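Virnlow Publishes Comparison of Humanoid Hands and Two-Finger Grippers for Produce Handling

14th January – Virnlow, the automation test laboratory at Cultwood, today released results from its first comparison of end effectors on irregular fruit. 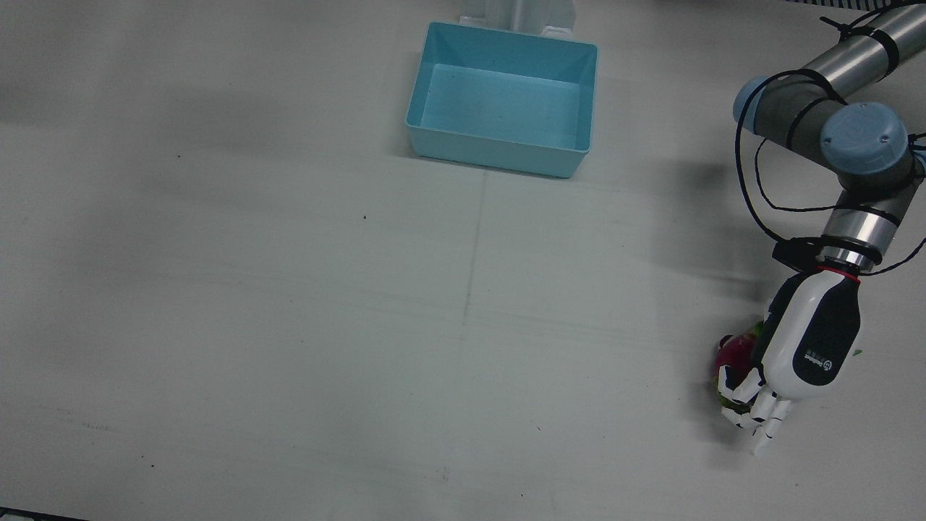
The trial covered 11 end effectors and ran to 4000 pick-and-place cycles. Each unit was fitted to the same model of arm and given the same task: grasp one fruit, lift it, move it to an open bin and release it. Dragon fruit was included for its soft, scaly skin, which tears easily under point loads.

Jointed hands left fewer marks on the fruit than parallel grippers but took longer to close. The slowest hand needed 18 percent more time per cycle than the fastest gripper. Cable routing at the wrist was scored separately.

"Closing speed is simple to measure. Skin damage took us most of August to define," said Azadeh Khosravi, test lead at Virnlow.

Controller settings were supplied by Eichhorn and held fixed for all runs. Yichen Jiang of Lulside reviewed the test method before the trial began.

The 66-page report is available from Virnlow on request. A second round – with wet fruit – is planned.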